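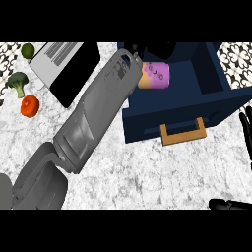 Paying for a kitchen that does not exist

Fri 7 March

Our Plornance licence comes up for renewal this month, and I have been asked to say whether we should keep it. I was going to write two paragraphs for the office and leave it there. Then Till Eichhorn, who holds the budget, asked why a firm of our size pays for pretend kitchens at all, and I found I had more to say than would fit in two paragraphs.

Some background for anyone who hasn't met it. Plornance is a subscription from a company called Wulus. You get a simulator, a library of rooms and worktops, a large stock of household objects, and a service that lays those objects out afresh each time you ask. You bring your own robot model or pick one of theirs. It runs two arms at once without complaint, and for us that settled the choice. The plan we are on allows 4000 scene builds a month. We have never used them all.

My view is that it is worth having and that it is sold for the wrong thing.

The sales page talks about skipping the lab. You train the arm in the simulated kitchen, it says, and then you move the result across to the real one. We tried that in October with a task any child could manage: take a can off the top of a small cabinet, pull the drawer open, put the can in, shut the drawer. In Plornance the trained controller did well enough for Knut Hollmann to print out the chart and pin it up. On the bench at Clukow it did badly. It reached for the right place and closed at the wrong moment, and when it did get hold of the drawer handle it pulled as if the drawer weighed nothing. The drawer in the simulator more or less does weigh nothing unless you go in and change it. The setting is there. It is three menus down and the default is silly.

I don't hold this against Wulus as much as Knut does. Anyone who has worked with simulated contact knows that friction is where the lies are kept. What I do hold against them is the wording. A small firm reading that page would think the bench could wait until the second year. Ours could not have waited until the second month.

So what is it good for? In our case, arguing about the task before we have built anything.

When two arms share a worktop, most of the early trouble has nothing to do with learning. It is about where things stand. One arm comes up across the counter and its forearm is in the way of the other. Or the elbow takes up the clear patch where you meant to set things down. Or the hand can reach the top of the cabinet but only from a side that leaves no room to turn the wrist. On a real bench each of those discoveries costs a morning with a spanner. In Plornance you move the base of the arm, ask for another layout and look again. Sabine Baumgart went through more mounting positions in one afternoon than we had tried on the bench in the whole of the previous summer, and she threw nearly all of them out. The one she kept is the one we bolted down, and it has stayed where it is.

I would have paid the first year's fee for that afternoon alone, though I admit it is hard to put on an invoice.

The second thing it does well is mess. Left to ourselves, we tidy. If one of our people sets up a test by hand, the object to be picked up is in the middle and everything else has been moved out of its way. The layout service has no such manners. It will put a laptop open on the worktop, with a lime and a head of broccoli next to it, and then ask the arm to work past all that to reach a can. I used to find these layouts irritating. They look like someone has been called away halfway through unpacking the shopping. But that is how worktops look, and a controller that only copes with a cleared one is no use to the people we want to sell to. Valentin Mocanu made a rule that no one may hand-place the clutter, and it was a good rule.

There are limits to the mess all the same. Everything in the library is whole and dry. The fruit is never soft and the cans never have a dent. There are no carrier bags worth the name, and no tea towels that behave like tea towels. Cloth is listed as coming, and it was listed as coming when we signed. If your work is with anything that folds, I would not buy this yet.

Now the pictures, since people ask about them. The rendering is good enough. The marble has veins and speckles, the wooden handle on the blue cabinet looks like a wooden handle, and the labels on the cans are busy in the way that labels are. Wulus makes a great deal of this. I care less than I thought I would. A handsome worktop is pleasant to look at in a meeting, and it helps when a customer is in the room, but our failures on the bench came from touch and timing. I can't point to one that was down to the colour of a surface. If the company has one team choosing tile patterns and another working on drawer runners, I know where I'd like the next person hired.

One complaint about the views is more practical. The preset cameras are placed for looking down at the worktop, and with a long arm mounted close by, the forearm fills a good part of what you see. Sometimes that is useful, as it is what your own camera will see too. When you are trying to find out why a grip failed, it is maddening. You can add cameras yourself. They are not saved with the layout, so you add them again the next day. I have written to support about this and had a polite reply.

Support in general has been fair. They answer within a day, and the person answering seems to have used the product. The manual is another matter. It was clearly written for the version before this one, and the section on two arms refers to a panel that has been taken away. Ostap Mykhailiuk, who joined us straight from college, learned the thing mostly by opening the supplied projects and breaking them. He tells me this is normal. I am old enough to think a paid product should come with instructions that match it.

Then the price. We pay 434 a month, billed by the year, and that covers 8 seats. We have filled four. There is no smaller plan except the trial, and the trial won't let you bring your own robot in, so it can't tell you the one thing you'd want to know. The nearest rival we looked at was Seidel, who will sell you seats one at a time. Their scenes are plainer, and when we tried it the two-arm support was a matter of running two copies and hoping. For a firm with one arm and simple parts I think Seidel would do, and would cost a good deal less. For a firm with two arms and a cluttered bench I would still choose Plornance and grumble about the empty seats.

Till's real question, I think, was whether the money would be better spent on another bench. It is a reasonable thing to ask. A bench doesn't go out of date at the end of the year and it never lies about friction. But a second bench would have needed a second pair of arms, and floor space we haven't got, and someone to stand next to it. The licence needed a decent computer we already owned. It also let people work on the task from home during the weeks when the heating at Clukow was off, and I can't think of a bench that would have done that.

There is another argument against, and I take it more seriously. Time spent in a simulator is comfortable. Nothing drops on the floor. You can watch a success rate go up all day without leaving your chair, and it feels like progress whether it is or not. I think we lost a good part of the autumn that way. We were making the arm better at Plornance, and we only found out how much of it was that when we went back to the real drawer. The fault there was ours. But the product does nothing to discourage it. The front page is a score, and the score is large and green when it goes up.

What we do now is simple. Nothing is trained for more than 12 days without a run on the bench, however poor we expect the run to be. Drawer weights and handle friction are measured with a spring balance on the real furniture and typed in by hand before anyone starts. The chart is no longer pinned up. Since we began working this way the gap between the two has got smaller, though the bench is still worse and I expect it always will be.

I have recommended that we renew for one year. I have also asked Wulus in writing for a smaller plan, saved cameras and a sensible default for the drawers. If the drawers alone are put right I shall be content. If we get to next spring and the answer is another set of marble worktops, I'll be writing to Till again with a different recommendation, and he can have his bench.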